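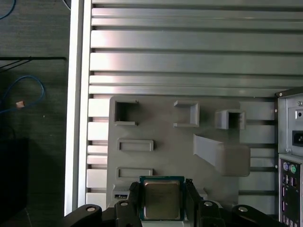 Nartey Computer Reuse, Zellalgate
Progress report to the Clakard Fund, second period
The second period of the grant covered the move to the new bench layout, the start of the beginner course, and most of the desktop repair work planned for the year. The beginner course now starts with placement. Learners work with a gray tray set in the open side of a computer case, with raised sockets and slot frames on it, and with a loose processor. They practice bringing the chip in square and holding it by its edges before they are given a real motherboard. We had planned to start everyone on scrap boards. In the first period too many sockets were spoiled that way, and scrap boards with good sockets are getting harder to find. The change cost very little and we will keep it.

Work completed

In the application we said we would take in donated desktops, test them, repair what was worth repairing, and pass them on to households and small groups in Zellalgate. By the end of this period 59 desktops had been tested and given a written result. Some of those results were "strip for parts," and we count them as completed work because the testing takes the same time either way. The parts go back on the shelves and are used in other machines.

Most donated desktops came from two office clearances. Office machines are good for us because they come in batches of the same model. A learner who has opened one can open the next without help, and a part that is bad in one machine can usually be replaced from another. Home machines came in singly and took longer. Several had been stored in garages and needed a full cleaning before anything else could be done with them.

The most common faults, in order, were failed or missing drives, bad memory, and dead power supplies. Missing drives are expected, as most offices pull them before donating. We wipe or destroy any drive that does arrive and keep a log of it. The log is available if Clakard would like to see it.

Power supplies

We have changed how power supplies are handled. In the first period a suspect unit was taken out, put on the shelf marked "check," and often stayed there. By the time someone got to it there was no record of which machine it came from or what was wrong with it. Now each unit is looked at while it is still in the case. The learner reads the label, writes the model and rating on the job card, looks at the connectors, and checks that the fan turns. 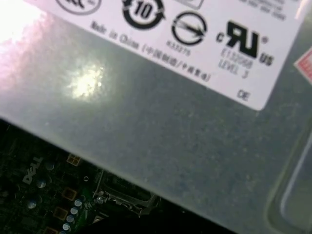
No learner opens a power supply, for any reason. It was already our rule, but it was only passed on by word of mouth, so it is now printed on the job card and posted at each bench. Failed units go straight to the recycling crate with a strip of red tape on the housing. Units that pass the tester get a strip of green tape and the month of the test.

Copying down labels turned out to be slower than we thought it would be. Print is small, the metal reflects the bench lights, and some labels are only readable with the case turned on its side. Certification marks were being copied down as if they were model numbers. We added a half page to the course notes on how to tell a model number from a safety mark or a file number, and the cards have been better since then. We also moved the lamps at two of the benches so they light the work from the side.

The supply tester bought under the grant is in daily use. We would like a second one, and have included it in the request at the end of this report.

Cables

The application had a single line for "cables and small parts," and we spent more of it than planned. The money went mainly on cable ties, drive cables, and a stock of adapters from Braro. Braro sells by the bag, so we now have plenty of adapters and should not need to buy any in the next period.

Cable routing is the part of the course that learners rate lowest and the part where they need the most correction. A case that goes together well on the bench can come back a month later because a power lead has worked its way into a fan. We ask for the harness to be gathered and tied before the side panel goes on, with enough slack left to reach the memory and the drive bay. Learners tend to tie too tight the first time. They then have to cut the tie to get a connector on, and do it over.

We tried a photo sheet showing one finished case from each common model. It helped with the office batches and was no use with home machines, where no two are alike. The sheet stays in the folder for the office models only.

Memory and boards

Memory testing is done in two passes. The first is a short test with all modules in place. If that fails, the modules are tested one at a time in the same slot, and then one known good module is tried in each slot in turn. It takes a good part of a session, but it separates bad memory from a bad slot, which our earlier method did not do. Looking back at our first period records, we think some boards were scrapped that only needed a different module or a cleaning.

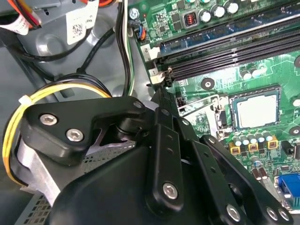 Slot colors cause confusion and we have stopped giving a general rule about them. Makers do not agree on what the colors mean. Learners are told to look for the numbers printed on the board and to look up the manual if the numbers are not clear. Manuals for the models we see often have been printed and put in a binder by the door. Others are looked up on the office computer.

Latches are the other thing we check. They get brittle, and a latch that does not close all the way can make a good module look bad. The job card now has a box for it.

The course

The beginner course ran with 12 learners, in two groups. One group met in the mornings and the other from 6 p.m. The evening group had better attendance. The morning group lost people when the bus timetable changed in October, and we moved the start later to fit the new one. Attendance recovered but did not get back to where it had been.

Each session is two hours long. The first part is a short talk at the front bench and the rest is work on cases. We cut the talk down after the third week when it was clear that people wanted to get on with the work. The notes cover what the talk left out.

Learners who finish may stay on and work on donated machines during open bench time. More chose to do this than we planned for, and at busy times two people have to share a bench. Sharing is all right for testing. It is difficult for assembly, where parts from two machines can get mixed.

Machines passed on

Most of the working desktops have gone to households referred by the library and the two schools. Each machine goes out with a keyboard, a mouse, a screen if we have one, and a printed sheet with our phone number. Screens are what we run short of. Offices tend to keep them when they replace desktops, and the ones we are offered are often damaged. Around 18 households have had to wait for a screen after their desktop was ready.

We said we would call each household a month after handover. We have kept up with this for most but fell behind in December, when the workshop was closed for part of the month. The calls we missed will be made in the next period. The usual problem reported is with the internet connection and has to be referred on.

Problems and changes

Storage remains the main problem. Tested and untested cases were kept along the same wall and were mixed up more than once. We have put a shelf between them and each side is now labeled. When a large clearance arrives we still have to stack cases on the floor, and the aisle by the back benches gets narrow. We have asked the landlord about the store room next door and are waiting for an answer.

The deep cleaning of garage machines makes a lot of dust. We had been doing it by the rear door. In cold weather the door was kept shut and the dust settled on the benches. Cleaning is now done outside or put off until it can be.

We bought fewer new drives than budgeted because one of the office donors left theirs in after having them wiped. The unspent amount is shown in the attached sheet. We ask for permission to carry it over.

Next period

We plan to run the beginner course again with 13 places, and to add a short follow-on course on fault finding. The follow-on course will use machines with known faults that we have set aside for it. A draft of the notes is finished up to the section on memory.

We request approval for the following from the existing equipment line:

A second power supply tester
Two side lamps for the back benches
Shelving for the store room, if we get it
Used screens, up to the amount left over from drives

The spending sheet and a copy of the revised job card are attached.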